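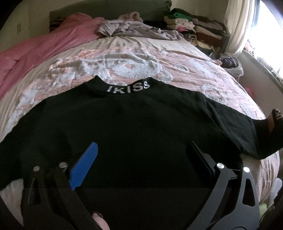
*Black T-shirt laid out on the bed.*

# Three weeks with a phone built for gaming

I swore I'd never buy a second phone just for games. Then Vellolex knocked 300 euros off last year's model, and my willpower lasted until lunch.

It's a lump. It has a cooling fan, shoulder buttons and a strip of lights down the back that I switched off on the tram (a small boy was staring). But oh, the screen! I've been playing Olside, the racing one with the snowy mountain passes, and after my old handset it's like somebody cleaned the windows. Corners I used to hit every single time, I now only hit when I'm showing off.

The battery is where I got grumpy. Vellolex promises a full day, and I got roughly 40 minutes of Grirkusent on the top settings before the warning popped up, though I'd started half charged. Turn the brightness down and drop the frame rate and it's much happier, and so was I.

Saimi Pesonen, who runs the repair counter at Tikkanen, had a good prod at mine. "People come in wanting the fastest one, then they play card games on it," she told me. She also thinks the fan will collect fluff, and she sells a little brush for that, so I bought the brush too.

Would I pay full price? No. I still do my crosswords on the old phone, and it fits in my pocket. There's a new Vellolex due in December and the sensible thing is to wait and see what it does to prices on this one.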